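MUS 304 Words and Music in the Parlor Song
Week 8 notes, Horácio Barros
Thursday section, same room

Reading for today: Châu chapter 3, plus the Bruden songbook photocopy (p. 272 to the end of the song, skip the piano reduction). If you only got thru one, make it Châu.
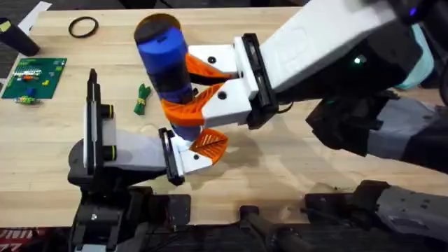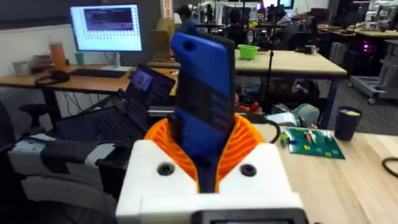
Blue object held by grippers, both views.

1. Where we left off
Strophic = same music every verse. Through-composed = new music as the words change. Most parlor songs sit in between. Modified strophic: verse three gets a new accompaniment, or goes minor, tune stays put.

2. Who sets what
Composer usually gets the poem second hand. Magazine, gift book, somebody's album. Lines get cut, repeated, moved. Always compare printed poem to sung text BEFORE you say anything about "faithful" setting. Lots of midterms skipped this.

3. The Plidville settings
Two settings of the same poem, played both in class.
First one: syllabic, one note per word mostly, piano doubles the voice. Easy to sing at home, sold well.
Second: long melisma on "evening", piano drops out under it. Why there? Châu says the poem's speaker stops talking to her sister at that point and talks to herself. I half agree. Look at the punctuation in the Ristport edition, there's a dash the others leave out.

4. Terms to know
prosody, melisma, refrain vs. burden, word painting (use sparingly, its overused), persona

5. Persona
Who is singing? Poet, character, composer, performer. Cone's question basicaly. Bring one song where the answer changes partway.

For next time: one page, typed, on either setting. Quote measures by number. No plot summary of the poem please.

Listening list is on reserve, ask at the desk for the Bruden folder. Septemeber sheet has the old call numbers, ignore it.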